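흰 트레이 하나로 스프레이랑 병 정리 끝낸 얘기

글쓴이: 우단네스
작성일: 2023년 2월 7일

작업대 위에 캔이며 병이며 다 늘어놓고 살다가 드디어 트레이를 들였어요! Trimholm 제품이고 모서리가 둥글둥글해서 닦기가 진짜 편합니다. 노란 캔처럼 길쭉한 것부터 자리를 잡아 주려고요. 경고 그림 붙은 건 따로 두는 게 마음도 편하고요 ㅎㅎ

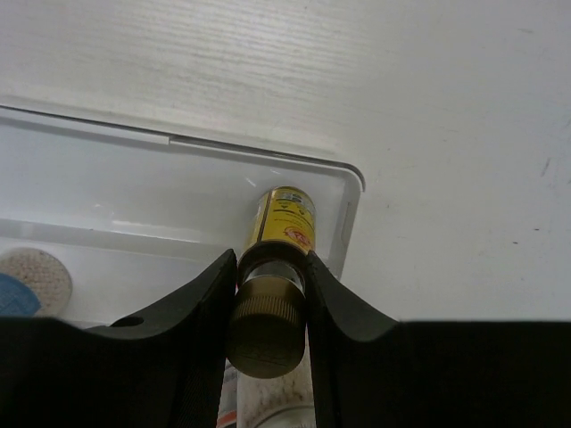

수납·정리 > 트레이/칸막이

댓글 7

나사하나
오 테두리가 올라와 있네요. 저도 이런 거 찾고 있었는데 캔을 세워서 넣으세요, 눕혀서 넣으세요?

우단네스
저는 눕히는 파예요! 칸이 셋이라 앞 칸에 납작한 병, 가운데에 은색 캔, 뒤 칸에 노란 것. 똑같은 걸 두 개씩 쓰다 보니 양쪽에 나눠 세워 놓고 하나씩 옮기면 헷갈릴 일이 없더라고요. 넣기 전 모습도 올려 볼게요.

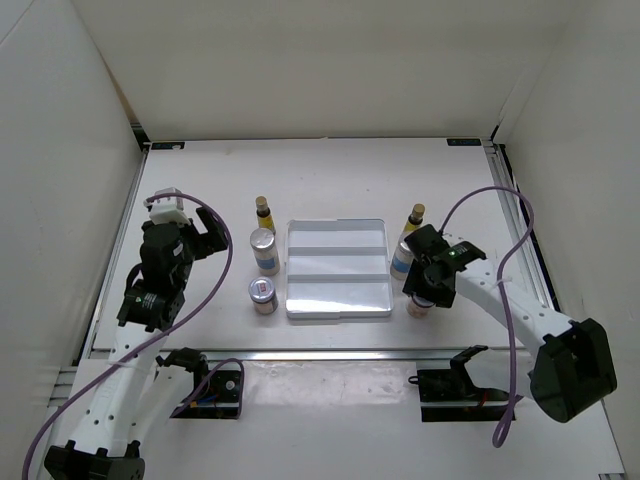
빈 트레이와 좌우로 나눠 세운 용기들

breathnach86
눕히는 건 반대입니다. 뚜껑 있는 병은 조금만 덜 잠겨도 새요. 저는 예전에 400ml짜리 하나 눕혀 뒀다가 서랍을 통째로 씻었습니다. 스프레이도 라벨에 세워서 보관하라고 적힌 게 많으니 확인해 보세요.

우단네스
앗 서랍 통째로라니 ㅠㅠ 그럼 병은 세우고 캔은 라벨부터 읽어 볼게요. 좋은 지적 감사합니다!

Áine Ó Ceallaigh
저는 둘 다 해 봤는데 깊이가 문제였어요. 얕은 트레이에 키 큰 캔을 세우면 툭 치기만 해도 넘어가요. Udent에서 나온 깊은 바구니로 바꾸고 나서 아주 만족 중이에요, 색도 예쁘고!

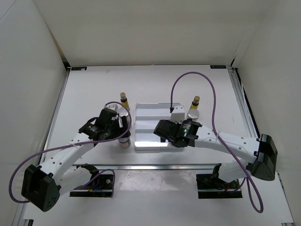

그리고 자주 쓰는 건 오른손 쪽, 가끔 쓰는 건 왼쪽에 두면 손이 알아서 찾아가요. 뚜껑 위에 이름 적어 두는 것도 추천이요. 위에서 내려다볼 때 바로 보이거든요.

나사하나
깊은 바구니는 작은 병이 파묻혀서 저는 별로였어요. 칸막이 있는 얕은 쪽에 한 표 던집니다!

breathnach86
작은 병만 넣을 거면 저도 얕은 쪽이요. 키 큰 캔은 선반으로 보내시죠.

우단네스
그럼 낮은 것만 트레이에 세우고 나머지는 선반으로! 4월에 작업대 옮길 때 다시 한번 올릴게요.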